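Skip to content | Lists | Archives | Threads | Search | Log in

This site uses cookies to keep you signed in to the archive. Accept | Settings

[grip-users] Re: Prosetti handheld kit, worth it over rolling our own?

From: Haris Zaidi
To: grip-users

Chukwuemeka Adeleke wrote:

> We are looking at the Prosetti two-hand kit for a manipulation
> dataset, mostly tabletop pick and place and some bimanual handoffs.
> The other option is to print our own shells again and reuse the
> tracking code we already have. Our last set took most of a term to
> get working and the left one never matched the right one.
>
> Specific questions for anyone who has had the kit on a bench:
>
> 1. How repeatable is the finger width reading after a few days of
> use?
> 2. Does the left/right time sync hold over a long session?
> 3. Are the finger pads any good on slick or clear parts?
> 4. What does the export look like? The data sheet says "open
> format" and stops there.
> 5. Is the Kikska service plan needed, or can we skip it?
>
> We would want to order in March if the answers are decent.
>
> Chukwuemeka

Chukwuemeka,

We had the evaluation kit on loan and have since bought one. Firmware was the version it shipped with, no updates applied during the tests. Answers in your order.

1. Finger width. Good when fresh, then it drifts. We closed both units on a set of gauge blocks at the start and end of each session. The right unit stayed inside the stated tolerance for the whole loan. The left one walked off by more than the tolerance after the second long session, and the built-in calibration brought it back. Calibration is a short routine: full open, full close, hold, repeat. It writes to the unit and not to the session file. If you forget to log that you ran it, there is no way to tell afterward which episodes used which table. We now copy the calibration table into the session folder by hand. Prosetti support said a fix was planned and did not give a release.

2. Sync. We recorded 144 episodes and checked every one against a tap event (fingers of both units touched together at the start and at the end). All but 2 were fine. The bad ones had a constant offset between left and right, so they could be repaired in post. Both came directly after a unit had been unplugged and plugged back in without restarting the host software. The manual does say to restart it, in a footnote.

3. Pads. Better than I expected on clear plastic, which is most of what we care about. The mesh texture holds a thin wall without needing much squeeze. It does pick up lint, and grip on smooth parts falls off as it does. Wipe with a damp cloth between blocks of episodes. We tried isopropyl on one pad and the surface went slightly shiny, so I would not do that again. Spare pads come in the box, but the rim and the pad are one piece and you replace both together. Warraich sells a compatible pad for less. I have a set here and the fit is loose at the base. Not recommended for anything where you trust the width reading.

The larger problem with clear parts is on the vision side. From the wrist view you usually have edge highlights to work with. From the head view, against a white table, you have very little. Our annotators could place the part reliably in the wrist stream and often could not in the head stream. A dark mat would fix it for the head view, but we needed white-on-clear for the test set, so we left it.

4. Export. One folder per episode, video per camera, a flat table of poses and widths with timestamps, and a JSON file of session settings. The tables are plain CSV. Poses are in the frame of the first tracked marker, which is documented, but the quaternion order is not. It is w last. The converter Fimis publishes assumes w first and does not complain, so check a few episodes visually before you convert a whole batch. We lost an afternoon to this.

Storage came to 84 GB for the full set with the default video settings. Dropping the bitrate one step cut that nearly in half, and I could not see a difference in the wrist view.

Marker tracking holds up well as long as one face of the cube is toward the head camera. Crossing the wrists on a handoff is where it fails. Brief your operators on that before they start.

Wrist view first, then head view:

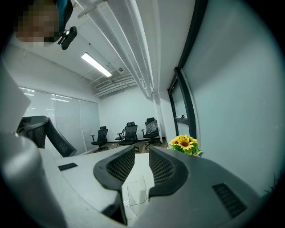
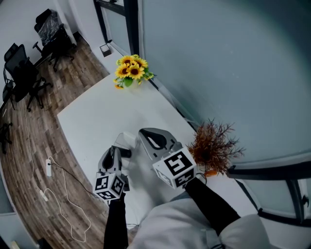 5. Service plan. Skip it for the first year unless you have no one who can open a shell. What Kikska offers is swap-out of a failed unit, remote help with calibration, and a yearly check. The swap-out is the only part I would pay for, and it can be added later at the same price according to the quote I have. Check that yours says the same. The remote calibration help was a person reading the manual to us.

On kit versus printing your own: if your existing tracking code works, the shells are the smaller cost. What you are paying Prosetti for is a matched pair and a host program that mostly keeps time. Having two units that behave the same saved us more hours than anything else in the box. The case is poor, by the way. The foam cutouts press on the fingers and ours arrived partly closed, which I suspect is where the left unit's drift started. I store them outside the case now.

Things I did not test: wireless mode, any object heavier than a full mug, and gloves. If someone on the list has run wireless for a full session I would like to see the dropped frame counts.

I can send you the tap-check script and the CSV column notes off list. The script expects the default folder names.

Haris

_______________________________________________
grip-users mailing list

Previous message | Next message | Back to thread index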